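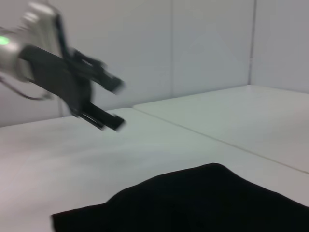 The Mamen Folding Table and Wall Panels

Last updated 10th July
4 min read

I started making the Mamen because I was folding laundry on my bed, and my bed is low, and my back had opinions about that. The first one was for my own back room. Then my sister wanted one, then her landlord, and now it's most of what leaves the workshop (I still do the odd shelf if you ask nicely).

It's a plain white table with a flat top, made for folding clothes on, and it comes with matching wall panels to go behind it if you'd like them. You can buy the table by itself. Lots of people do! But I'm fond of the two together, because the wall behind a laundry table always ends up with scuffs and bits of lint stuck to it, and a matte panel wipes down so much more easily than old wall paint.

Why white?

I get asked this more than anything else. I did try other colors. I made a dark green top that I was very proud of for a week, until I lost a navy sock on it and didn't find the thing until I was packing the table up to sell. Most of us own a lot of dark clothes, and on a white top you can see exactly where the edge of the cloth is, so your folds come out straighter. You also notice lint before it goes back in the drawer. Pale clothes are a bit harder, I'll admit. If you mostly fold white sheets, write to me and we'll talk about the sand top.

The top has no lip, no groove and no printed guide lines. I had guide lines on the early ones and people lined up their T-shirts so carefully that it took them forever. Now it's just flat, and long sleeves can slide across without catching.

About the panels

The panels are off-white or pale gray, your pick, and both are matte. I went matte after hanging a shiny set in my own place and getting the window glare right in my eyes every morning. They butt up against each other, so you will see a thin line where they meet. I could sell you a cover strip, and I used to, but it collects dust along the top and looks fussier than the gap ever did.
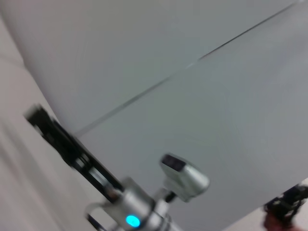 Pale gray and matte, with a thin line running across.

Panels can go around an inside corner as well. Measure each wall on its own, from the corner out, and measure at the top and the bottom - corners are almost never square, and mine is out by more than I like to say. Send me both numbers and I'll cut to the smaller one.

A word on the light. Pale gray goes slightly blue in a north-facing room. It's lovely if you like that kind of thing and a bit chilly if you don't, so do ask for a sample first. Igor Halás in Vomadbridge taped his to the wall for most of May before he made up his mind, and he went with the off-white in the end.

How I use mine

I dump the basket on a chair, never on the table, and bring things over one at a time. Big stuff first. Pants get folded leg over leg and laid lengthwise, then I smooth them from the waist down with the flat of my hand and fold again. Long knits go the same way, only gentler, and I don't pull on the hem because that's how you get a wavy one. 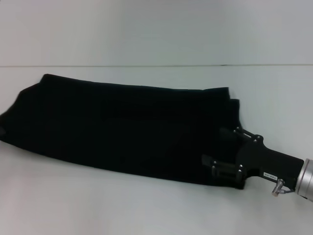

The bit I was slow to learn is to let the layers sit a little stepped at the folded end, with the top one set back slightly. If you try to get every layer dead even, the outside one creases where it has to stretch around the rest. A small step is fine, and it gives you something to get hold of when you pick up the whole bundle and move it to the pile.

Danica Tóth, who runs the alterations counter at Nendetti, has two of these tables end to end and does coats on them. I would never have thought of coats. She says to button the top button only.

Price and what you get

The table is $427, delivered flat, with the legs and bolts and a hex key that is better than the usual kind. Panels are priced by the wall, so send your measurements and I'll get back to you with a number. Brackets are from Ďurica and come with the panels. Screws for your particular wall don't, as I can't tell from here what you're drilling into.

It takes 2 people to carry the top up a staircase. Please don't try it alone, I have, and there is still a dent in my banister.

If you don't get on with it, you have 30 days to send the table back. Cut panels can't be returned, so really, get the sample.

Looking after it

Wipe with a damp cloth and a drop of dish soap. No scouring pads. Don't iron straight on the top, even with a towel down; I don't trust towels. A steamer is fine as long as you hang the clothes somewhere else to do it.

Ink comes off if you catch it the same day. Hair dye doesn't come off at all, and I'm sorry to the lady who asked.

We use cookies to remember what's in your basket. By continuing to use this site you agree to this.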